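Reference Library › Household Goods › Storage and Containers › Wire basket

Wire basket

A wire basket is an open container made from metal wire or thin metal bars, joined by welding or weaving and used to hold, carry, or display goods. The type ranges from small desk trays to large bins for warehouses. In the home it is found most often in kitchens, pantries, and laundry areas, and on work tables where small items need to be kept together but remain in view.

Terminology

The terms "wire basket" and "mesh basket" are used loosely in trade catalogs. In stricter usage, a wire basket has bars set far enough apart to be seen singly, while a mesh basket has walls of woven or punched sheet with small, regular openings. Many household models fall between the two and are sold under either name.

Construction

The common rectangular form begins with a heavy rim wire, bent to shape and closed with a butt weld. Upright bars are fixed to the rim and run down to the base, where they either continue across as the floor of the basket or end at a separate panel. Some models have a solid band around the lower wall, which stiffens the basket and keeps small items from slipping out between the bars.

Mild steel is the usual material. It is finished by plating, powder coating, or dipping in plastic. Stainless steel is preferred where the basket will be washed often. Coated baskets come in a wide range of colors, with white, black, gray, and muted greens being long-standing choices.

History

Wire goods were made by hand in many towns before machine welding came into general use. The workshop at Landadura, founded by the Lukáč family, produced egg baskets and bottle carriers for local dairies and employed 48 people at its height. Its pattern books, now kept in the town museum at Dristville, show eight standard basket shapes, of which three were intended for kitchen use. Danica Mikuš, who cataloged the books, noted that the rectangular pantry basket changed little between the first volume and the last — the main difference was the lower band, which appears only in the later drawings.

The Atell company took over the workshop's tools and continued the pantry line in coated steel. Production of the dairy carriers ended when local dairies changed to molded crates.

Household use

Open baskets are suited to items that need air, such as onions and potatoes, and to packaged goods that are easily lost at the back of a deep shelf. They are often used together with lidded jars, which hold the loose or powdery foods that a wire wall cannot contain. In her handbook on pantry storage, Frida Hjaltested advises that jars be filled and labeled on a clear table before they are placed in the basket, and that baskets be left no more than five inches deep for everyday items.
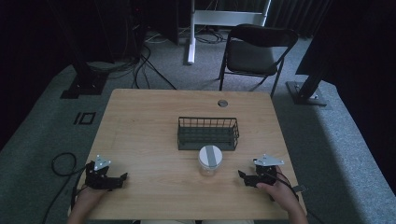 A rectangular wire basket with an open top, dark green-gray, on a table behind a clear plastic jar with a white lid.

Jars of clear plastic are lighter than glass and place less strain on the welds when a basket is carried by its rim. Tape or a paper label on the lid is a common means of marking jars that will be viewed from overhead.

Care

Coated baskets are cleaned with warm water and mild soap and dried with a cloth. Chips in the coating should be touched up promptly, as rust will spread beneath the surrounding finish. Baskets with a bent rim can usually be straightened by hand; a broken weld calls for repair or replacement.

See also: Canister; Crate; Pantry; Shelf liner

Filed under: Containers | Metal household goods | Kitchen storage

Contact the editors | Copyright and terms of use | Back to top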